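Okay, a few thoughts on fasting, after a long phone call with my aunt Paraschiva. Settle in.

She's Orthodox and keeps every fast on the calendar. I married into a Catholic family and go to Mass with them maybe twice a month. She wanted to know if I'd "gone soft." I said I gave up sweets for Lent. Long silence.
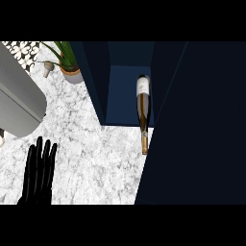
Then she told me about her mother in Jilari, who lived on beans, bread and pickles for weeks and still fed anyone who knocked. Never once asked what church they went to!

I asked if Grandma ever preached about it. No. She just set out another bowl. I keep thinking about that bowl.

My friend Olga Acuña fasts too, but from talking. One morning a month, phone in a drawer, nothing said before noon. She started at 70 and says the first 9 minutes are the worst -- after that she can hear herself pray.
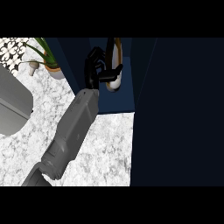 So I tried it in May. Lasted until my neighbor Valentin said good morning over the fence and I said it right back, plus a whole story about my tomatoes.

I'm going again next month. Valentin has been warned.

Anyway, my aunt and I still don't agree on what counts as a fast. She thinks fish is a loophole, I think being snippy at people over fish is worse -- and we said a prayer together before hanging up, hers first and then mine.

If your family keeps a fast I haven't heard of, tell me about it. I'd love to know what you eat the night before!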